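Robot Learning at Home > Methods and papers

Why would random object placement beat a fixed layout with the same number of demos?

Posted by benchtop_bree
August 21, 2024

Hi all! I've been reading my way through imitation learning papers this summer and I'm having a great time, but one result has me stuck and I'd love some help from people who do this for real.

The Halonen write-up compares two ways of collecting demonstrations for a two-arm kitchen policy (scoop from the bowl to the plate, then put the cups away, that sort of thing). In one set the operators put everything back in the same spots before each demo. In the other set the objects get shuffled every time. Same arms, same operators, same number of demos, 305 in each set. Then they test both policies on layouts neither one has seen, and the shuffled one wins by a mile. The fixed one mostly reaches for where the bowl used to be.

OK, fine, I get that part. What I don't get is the second table, where the shuffled policy also does better on the ORIGINAL fixed layout. How can that be? The fixed policy has seen that exact table 305 times! I would have bet money on it winning there, even if it was hopeless everywhere else.

I'm asking partly out of curiosity and partly because I'm about to start collecting on my own little setup (two hobby arms, one overhead camera, a lot of thrift store dishes) and I have to choose. Resetting to tape marks on the table is so much faster. Is the shuffling worth it if I only ever plan to run the thing on my own table?

Vega Arrieta

Oh, I love this question, because that second table is my favorite thing in the whole write-up and people skip right over it.

Start with what the policy is doing at test time. It looks at the camera, predicts a short chunk of motion, runs it, looks again. Every prediction is a tiny bit wrong. After a few chunks the gripper is a centimeter or so away from where any demonstration ever put it, and from there the policy has to guess. With the fixed layout every demo follows nearly the same path, so the data is a thin thread through space. Drift off the thread and there is nothing nearby to copy. With shuffled objects the demos fan out, and the arm has been to all kinds of odd places and still ended up at the bowl. So when the policy drifts on the original layout, it's drifting into territory some other demo has covered. That's why it can win on the fixed policy's home turf! 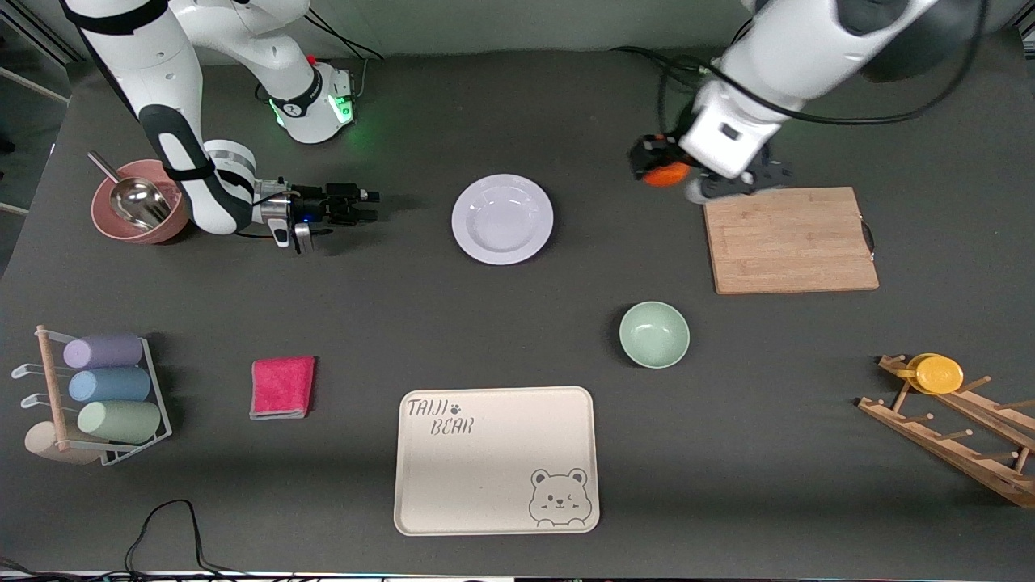
The other half of the story is what the network learns to look at. If the bowl never moves, the cheapest way to get a low training loss is to ignore the pixels and memorize joint angles. It really will do that. Your loss curve will look gorgeous and the policy will be half blind. You can check for this in five minutes: freeze the camera input on one old image while the arm is running and see if the behavior changes. We did that with our first fixed-layout policy on the Didix project and it carried on as if nothing had happened. I laughed out loud, then I went and threw out a week of plans.

Two cautions before you pull up all your tape, though.

First, shuffling only helps if the range is one you can cover. The Halonen group shuffled inside a marked zone for each object, so the bowl moved about a hand's width and could turn any way it liked, but it stayed on its own side. When we let everything go anywhere on the table we needed far more demos before the success rate recovered. The two arms make this worse, because now the policy also has to decide which arm goes for the thing, and if your operators aren't consistent about that you get a lovely average of both choices, with each arm going halfway and stopping. Pick a rule (ours was simply "nearest arm") and write it on the wall.

Second, vary the start pose of the arms too. It costs nothing. Before each demo we nudge both grippers to a slightly different spot above the table, open, and start recording from there. I suspect that small change bought us as much as moving the dishes did, though we never ran it separately, so take that as a hunch.

For your setup I'd do it this way. Collect a small batch with shuffling inside zones. Train. Run it on your normal layout and write down where it fails, by stage: reach, grasp, lift, place. Then collect more demos only for the stage that fails. Our problem was always the grasp on anything with a thin handle, and extra demos of the easy bowl were doing nothing for us.

And yes, even for a single table that never changes. It will change. You'll bump the camera or the sun will come around, or you'll swap in a different cup.

Please post your results when you have them, I'd really like to see whether this holds up on hobby arms with more slop in the joints. My guess is the effect gets bigger.

gearslip7

I don't agree that it's always worth it. I tried shuffling on a single arm peg task from the Ziltholm kit and it made things worse. Fixed layout worked great. Might be that I didn't have enough demos. Also my camera is on the wrist so maybe that matters?

Anyway tape is your friend if you just want a demo that runs.

tomato_planner

Adding to what Vega said, with some numbers from our side since they might help you budget your time.

We run the Vivcombe benchmark tasks, also two arms, also tabletop. A reset with tape marks takes our operators 2 or 3 seconds per object. Shuffling inside zones takes almost 7, mostly because people stand there trying to think of a new arrangement. People are terrible at being random! After an hour everyone has a favorite layout and you're back to a thin thread. What fixed it for us was a little script that shows a target layout on a monitor before each demo. The operator copies it roughly and goes. Resets got faster and the coverage looked much more even when we plotted it.

On gearslip7's point, I think the wrist camera does matter. When the camera rides on the gripper, a lot of the position change cancels out once you're close, so a fixed layout hurts you less. A peg task is also tight enough that the last few millimeters are the whole game, and spreading a small dataset over a bigger area leaves you with less data right at the hole. So I don't see that as contradicting the Halonen result. It's a different regime, and I'd love to see someone run the same comparison there.

One practical thing for benchtop_bree. Watch your training length when you compare the two sets. We stopped our first comparison at 4000 steps and the fixed policy was ahead, because memorizing is quick. Give the shuffled one longer and the order flips. If you only look at an early checkpoint you'll draw the wrong lesson and go buy more tape.

benchtop_bree

This is fantastic, thank you! The frozen camera test is such a good idea and I'm doing it first, before I record anything new. I have a small fixed-layout set from June that I was quite proud of and now I'm a bit scared for it.

tomato_planner, does your script keep objects from overlapping, or do you just let the operator sort that out?

tomato_planner

It rejects overlaps. I draw a circle for each object with a finger's width of margin and resample until nothing touches. Long things like a tray or a cutting board get a few circles in a row. Very crude, works fine.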